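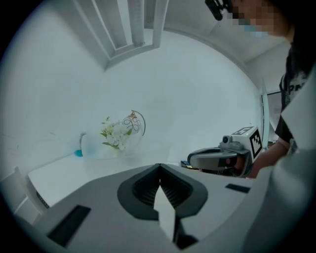 White, gray, slightly different white. My whole life lately.

Leen Mahasneh
June 15, 2020

OK so a few of you asked how the hallway is going and the answer got too long for a reply. Thread on picking a white paint, which I thought would take me one afternoon. I started in December.

Background for anyone new: our hallway is long and skinny, with no window of its own. It gets whatever light leaks out of the bedroom and the kitchen. The previous owners had it a sort of banana pudding yellow and I've hated it since the day we got the keys.

My plan was "just paint it white." I said that out loud, to my sister, who once painted the same bathroom four times. She laughed so hard she had to put the phone down.

First mistake: I picked off a paper chip, at the store, under store lights. It was called Arkwood Linen and it looked like a nice clean linen shirt. I got a sample pot home, put up a big square next to the bathroom door, and by dinner it was pink. Like a Band-Aid. My husband said "oh, fun, salmon."

So I went back for more chips. I came home with 12 of them and taped them all to the wall and that was my second mistake, because a chip taped to a yellow wall just tells you what it looks like next to yellow. Everything looked blue! I nearly bought a very warm cream to fix a blue that was never there.

What helped: paint the sample on a big piece of poster board, two coats, and leave an inch of bare board all the way around. Then the old wall color can't mess with it so much. You can also carry it from room to room like a lunatic, which I did, for weeks.

Stick it up flat against the wall too, at eye level. I had one lying on the floor for days and decided it was too gray. Same board on the wall, totally fine. Floors throw color back up at you and ours is that orangey oak everybody had in the nineties.

The undertone thing. I used to think people made this up. Then I put the Arkwood board right beside a plain sheet of printer paper and there it was, pink as anything. Try it with any white you've got in the house. Your trim is probably yellow. Sorry.

Which brings me to trim. Ours is an old oil-based white that has gone a bit buttery. If you aren't repainting the trim (I am not repainting the trim), the wall has to get along with it. I threw out half my favorites right there, all the crisp cool ones. They made the baseboards look like a smoker's teeth.

Around this point I got obsessed with one called Flivham Chalk. Beautiful name, gorgeous on the board, a soft white with a tiny bit of gray in it. In the kitchen it glowed. In the hallway it looked like wet newspaper. I kept moving it around hoping it would change its mind.

The guy at the paint counter at Zinchenko's was the one who straightened me out. I told him the hall was dark so I wanted the brightest white they had, and he said a white with nothing to bounce off just goes gray. He told me to go a little creamier than I'd dare to. I did not believe him even slightly.

I asked about the number on the back of the chips too (light reflectance, how much light the color gives back). Mine were all pretty high and they still looked nothing like each other, so I'd say use it to rule out the really dark ones and then trust your eyes.

Also — change your light bulbs FIRST. I can't stress this enough. We had one cool bulb and one warm bulb in the same hallway and I'd been judging samples under both depending on which end I stood at. Matching bulbs cost me less than one sample pot and undid about a month of fussing.

And the winner is... Skurkano Oat. I know. It sounds like breakfast. It's a creamy white and on the chip it looks nearly beige, and I had skipped past it so many times. On the wall, with the door shut and the lights on, it's just white. A nice friendly one.

I paid $43 for the gallon, in eggshell. Went back and forth on flat, since our walls are lumpy and flat hides lumps, but we also have a kid who travels down the hallway by dragging one hand along the wall. Eggshell it is. It wipes.

If you buy more than one can, get them mixed together or pour them into one big bucket yourself before you start. Mine needed a second gallon for the return by the closet and you can see where it switches if I point at it. I have stopped pointing at it.

Write the formula on the lid! And take a picture of the sticker. Mine has 3237 as the mix number and I've got it on a piece of tape inside the linen closet as well, in case I move the can and lose the lid, which knowing me I will.

Total spent on sample pots over the whole saga was a bit over $50, before anyone asks. More than the paint. They're lined up in the garage and my sister wants them for her bathroom, so round five is coming for her.

The Flivham went on the inside of the pantry, by the way. Looks fantastic in there with the soup.

Next up is the ceiling. It's white. I haven't picked which one — send me your favorites, creamy only please, and tell me what kind of light you've got.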